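Notes, Tovent session, house rules for two-arm benches

Slot is 15 mins. Don't run over, Rogério Figueiredo is on straight after and needs the screen.

Start: who has a written rule for their bench? Show of hands. Wait for it. Most will have something for the cell with the fence, nothing for the table.

Irkisdale story. Keep short. Two sites, same kit, same tasks, different habits. Nobody could compare logs. 682 runs on the shelf and over half had no note of what was on the table at the start. Not a safety problem, a paperwork problem, but it cost them the spring.

So the rules. Say them slowly.

Stop button in reach of whoever is standing, not whoever is sitting at the laptop. Check it at the start of each shift. Really press it.

Speed limit set low whenever hands go in. Reinaldo Teixeira will push back on this, let him, then move on.

One person calls "clear". One. Not the room.

Park position written down for both arms. If you can't say where park is you haven't got one.

Log the table before the first move. What's on it, where it came from, who put it there. Pimentel form is fine, Vurninik one is longer but asks about cables, I prefer it.

Pause. Water.

Then the bit on standards. Don't read clauses out, they'll go to sleep. Point: the standard tells you to assess the risk of the task, and the task includes the objects. People assess the arm and forget what the arm can pick up. Ask them when they last redid theirs. March? Before that?

If time: 4 questions max. Likely one is "does this apply to small arms". Yes. Less force, same habits. Dont get drawn into payload numbers.

Last slide, leave it up for questions.

Object lists are where most benches fall down, so finish on that. Toys and tools should be two lines on the form, never lumped as "misc". Get them to do it live from the slide: bird heads, green ring, cup of toy veg, all line one. Screwdriver with the red handle and the blue rotary tool, line two, and that line needs a name signed against it. Ask who'd sign. Then shut up and let them argue.

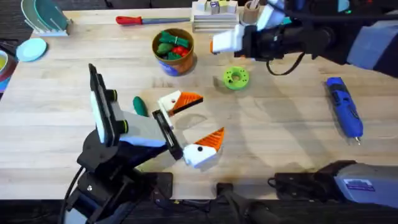
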